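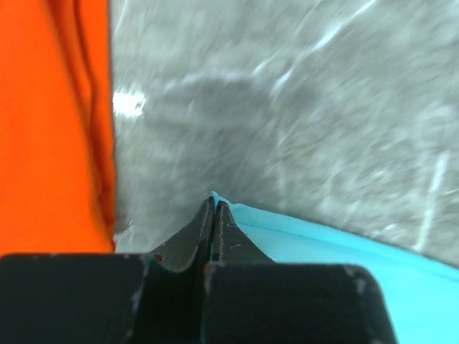 Ticket 845
Product: Fliltico recipe organizer, desktop version
Category: Import / export
Status: Resolved
Opened by: Cadirthorpe Supper Club

Original report

Hi! First, we love this program. Our supper club has been putting its recipes into Fliltico since July and it has made the menu planning so much more fun. We have 321 recipes in there now, everything from pickled beets to a very large lasagna.

The trouble started when I exported the whole collection to make a printed cookbook. Every fraction came out as a question mark. "1/2 cup butter" is now "? cup butter", and the lasagna wants "? teaspoon nutmeg", which could go badly. Degree signs are gone too. On screen inside the program everything looks perfect.

What I did: File, Export, All Recipes, Plain Text. Opened the result in the word processor. Tried it again after a restart, same thing. Tried exporting just the soups, same thing.

Reply from support, 9:40 a.m.

Thanks for such a clear report, and the cookbook sounds great! Your recipes are safe. The fractions are stored as single characters, and the plain text export is probably saving in an older format that has no room for them. Could you check two things for us?

Go to Settings, then Files, and tell us what it says next to Text Encoding.
Open one exported recipe in the basic text editor that came with your computer and see if the question marks are there as well.

Customer, 10:15 a.m.

Text Encoding says "Legacy (Western)". I never touched that, but I did bring my settings over from the old laptop, so maybe it came along for the ride? Question marks show up in the basic editor too.

Reply from support, 10:30 a.m.

That's the one! The setting travels with your profile, and older profiles all had Legacy. Please change it to UTF-8, click Apply, close the program completely and export again. Save to a new folder so the old files don't get mixed in.

Customer, 11:05 a.m.

Hooray, the fractions are back! Degree signs too. I read through the whole Stumley bread section and every single one is right.

One leftover problem - 30 recipes still have question marks, and they are all ones I imported from a backup. These look wrong inside the program as well, which I hadn't noticed before.

Reply from support, 1:20 p.m.

Good catch. Those were made into question marks before they went into the backup, so changing the setting can't bring them back. Do you still have the old laptop? If the recipes look right on it, change the encoding there first, make a fresh backup, and import that one with Replace Existing checked. Make a copy of your current collection before you do, in case you've edited any of those recipes on the new machine.

Customer, 4:45 p.m.

Found the laptop, found the charger (that took longer), and it worked! All 30 came over clean. I had changed two of them since the move, the Mujić plum dumplings and a coleslaw, so I copied my notes back in by hand from the copy you told me to make. So glad I made it!

Would it be possible for the program to show a warning before exporting with the Legacy setting? I'd have spotted it right away.

Reply from support, 5:10 p.m.

We like that idea a lot and have added it to the request list with a link to this ticket. Closing this one as resolved. It will reopen if you reply. Enjoy the dumplings!

Resolution: Text Encoding changed from Legacy (Western) to UTF-8 on both computers. Fresh backup made on old computer and imported with Replace Existing.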